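Laundry Room Diary, Skekia House
Entry for January

The laundry room on the lower floor was returned to general use this month, following the replacement of the drain hose and the resealing of the floor. The present entry records the condition of the room and the arrangements made for the children's clothing, which has been the subject of more correspondence than any other matter in the building this winter.

Work began at seven in the morning, before the breakfast service. The floor had been left to cure overnight under the terms given by Ghaffari, the firm engaged for the resealing, and the door had remained locked for the full 72 hours requested. On opening the room, there was a slight smell of sealant near the drain and none elsewhere. The window was opened and the heater was set to low. The shelf above the sink was wiped down and the detergent returned to it, with the powder on the left and the liquid on the right, as before.

The first order of business was the nightwear. Families were asked in the autumn to send children's clothing down in matched sets, rolled together, so that tops and bottoms do not part company in the dryer. Compliance has been mixed. A number of sets still arrive as a single knot with socks inside. The rolled sets are plainly easier to handle, and they take up less of the basket. I have asked that they be placed side by side in one layer and that the basket be set down in front of the machine, not on top of it, where the vibration has twice sent a full load to the floor.

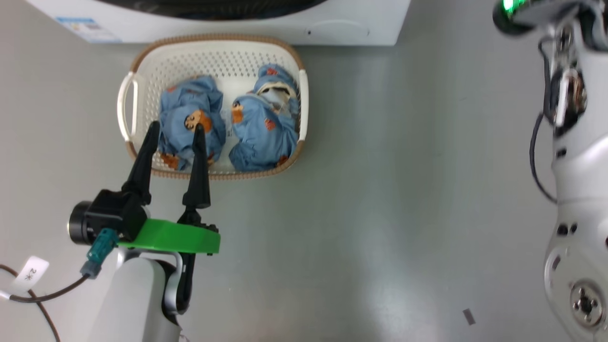
The blue clothes with the orange cartoon characters should be washed inside out, according to a note left in the comments book under the name Fleveck, and at 30 degrees at the very most. The note continues that prints of that type crack within a season if they are tumbled hot, that the writer has lost two good sets in this manner, and that the house would do well to put up a sign. It further asks why plastic wrapping is still being sent down with the clothes, when any piece of it left in a load will find its way to the filter.

The comment is a fair one and has been accepted in full. The house cycle for children's printed clothing is now 30 degrees, gentle spin, inside out. A sign to that effect has been written and will go up beside the light switch once the paint there has been touched up. With regard to wrapping, the notice to families has been amended to ask that all packaging, tags and pins be removed upstairs. A small bin has been placed outside the door for anything that is missed. I would add that the filter was opened at midmorning and yielded a button, a hair clip and a quantity of gray lint, but no plastic.

The remainder of the morning was given to the machine. The Wirix service sheet calls for the door seal to be wiped after the last load of each day and for the detergent drawer to be taken out and rinsed once a month. The drawer had not been taken out since October. It was soaked in the sink for half an hour and scrubbed with an old toothbrush, and the softener compartment required a second soaking. The seal was in better condition than expected. The outside of the machine was wiped with a damp cloth only, as the spray cleaner previously in use leaves streaks.

Baskets were dealt with next. It has been the habit in the house to leave them wherever they were last emptied, often with a damp washcloth at the bottom. From this month, an empty basket is to be turned over and left near the machine, so that it is plain at a glance which are free and which are waiting. Baskets that are right side up will be taken to contain somebody's laundry and will not be moved.
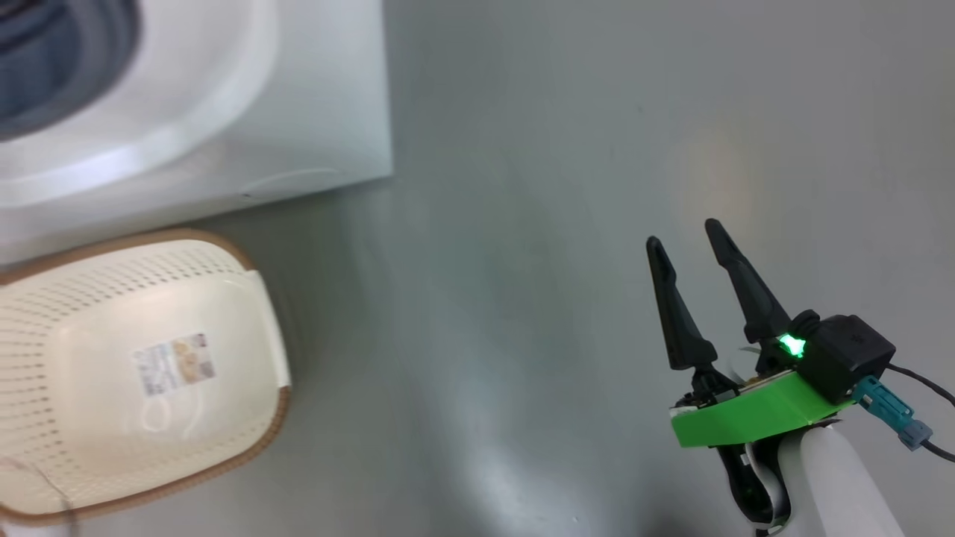
The new floor finish must not be scrubbed with anything abrasive for the first month. A soft mop and warm water are sufficient. Residents have been reminded that baskets are to be lifted and carried, as dragging marks the surface, and that bleach spills should be reported at once whatever the hour.

The afternoon was quiet. Two loads of towels were run without incident, and the new hose was checked at the end of each and found dry. The folding table still has one short leg and has been steadied with cardboard until a proper foot can be ordered.

Outstanding at the close of the day: the sign, the paint by the switch, the table foot, and a reply to Ghaffari regarding the gap under the door. The key was returned to the front desk at five o'clock.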